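3.2 The load that isn't quite out

I went into this part of the study thinking that unloading a washer was one job. You open the door, you pull, you carry the basket off. But the diary entries from the Rodness households kept splitting it in two: the big armful, and then the stragglers (my word, though people took to it pretty fast!). Out of 952 entries, 100 mention going back for something left at the door, usually a sock or a sleeve. Figure 2 shows the kind of spot they mean, with a piece of red cloth hanging over the gray rubber gasket and a beige basket on the floor in front. 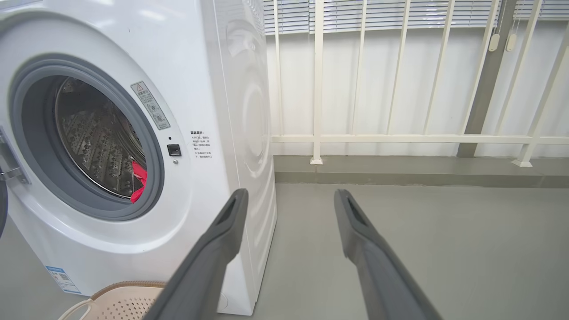
Figure 2. Front-loading washer with cloth at the door opening. Source: Riltell Home Laundry Study.

I love how much the basket matters in all this. People who set it right in front of the machine wrote far less about dropped items than people who left it across the room, and I'd expected the door to make the bigger difference. Bošković found much the same with top loaders, but there the stragglers sit at the bottom of the tub and you have to lean in for them, so I'm wary of lining the two up too neatly. I come back to baskets in Section 6.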